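Der Zakelby hat Bedenken

Die Firma Hullden verleiht ihren Tischdeckautomaten für 14 Tage zur Probe, und wer ihn danach zurückgibt, muss einen Fragebogen mit 40 Fragen ausfüllen. Mireille Tanguy fand das die eleganteste Kundenbindung, die ihr je begegnet war. Sie schrieb seit Jahren Testberichte für ein Magazin, das in Arztpraxen auslag, und hatte in dieser Zeit einen Brotbackautomaten geheiratet, wie ihre Schwester es nannte, und sich von drei Saugrobotern getrennt.

Der Zakelby kam im Juni, in 4 Kisten. Mit ihm kam Bhavana Hegde von der Kundenbetreuung, die eine Tasche voller Schraubendreher trug und auf jede Frage zunächst mit dem Satz antwortete, das sei in der neuen Version schon viel besser.

»Und welche Version ist das?«, fragte Mireille.

»Die davor.«

Man einigte sich auf ein Kindergedeck. Bhavana Hegde erklärte, das Paket Kuston, also für den festlichen Anlass, sei noch nicht freigeschaltet, es enthalte Fischmesser und Meinungen zur Serviette. Im Grundpaket Nair dagegen gebe es Gabel, Teller, Messer, Glas und ein Set mit Micky Maus.

»Nair klingt nach einem Grundpaket«, sagte Mireille und notierte es.

»Er braucht einen Moment. Er denkt vom Gast her.«

Mireille setzte sich mit ihrem Kaffee dazu und dachte ebenfalls vom Gast her. Der Gast, stellte sie sich vor, war sechs Jahre alt und hatte längst mit den Fingern angefangen.
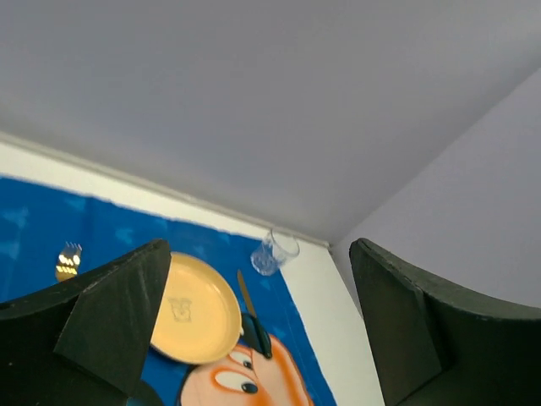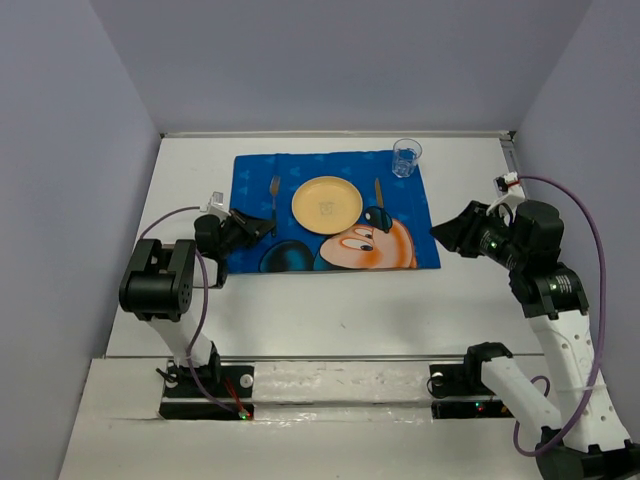

Um kurz nach elf meldete der Zakelby, das Gedeck sei zu 40 Prozent festlich.

»Das ist viel für Nair«, sagte Bhavana Hegde. Sie sagte es mit einer Zärtlichkeit, die im Prospekt nicht erwähnt war.

»Worauf wartet er jetzt?«

»Auf Bestätigung. Sie können in der App zustimmen, ablehnen oder einen Gegenvorschlag machen.«

Mireille lehnte ab, aus beruflicher Neugier. Das Telefon vibrierte. Der Zakelby bedauere, schrieb er, und bitte um Angabe von Gründen. Zur Auswahl standen: Messer zu weit rechts, Messer zu weit links, Stimmung.

Sie tippte auf Stimmung.

Lange geschah nichts. Die Kundenbetreuerin blätterte in einem Handbuch, das dicker war als Mireilles Steuererklärung und offenbar ebenso oft gelesen wurde. Dann vibrierte das Telefon wieder. Der Zakelby habe die Stimmung geprüft und halte an seinem Entwurf fest. Man möge bitte die Beleuchtung überdenken, eventuell auch die Gäste.

»So etwas hat er noch nie geschrieben«, sagte Bhavana Hegde.

»In der Version davor auch nicht?«

»In der hat er nur gepiept.«

Mireille trank ihren Kaffee aus und überlegte, wie viele Sterne man für Rückgrat vergab. Das Magazin kannte nur die Rubriken Handhabung, Lautstärke und Preis. Bei Handhabung schrieb sie: beidseitig. Bei Lautstärke: höflich. Beim Preis rechnete sie eine Weile und schrieb dann gar nichts hin, mit Rücksicht auf die Patienten.

»Wollen Sie ihn die vollen 14 Tage behalten?«, fragte Bhavana Hegde und hielt schon den Fragebogen in der Hand.

Mireille las die erste Frage. Sie lautete: Haben Sie sich beim Eindecken verstanden gefühlt? Bitte begründen Sie ausführlich.

»Lassen Sie ihn hier«, sagte sie. »Und fragen Sie ihn, ob er auch abräumt.«

Das Telefon vibrierte, bevor jemand gefragt hatte. Abräumen sei Bestandteil des Pakets Kuston.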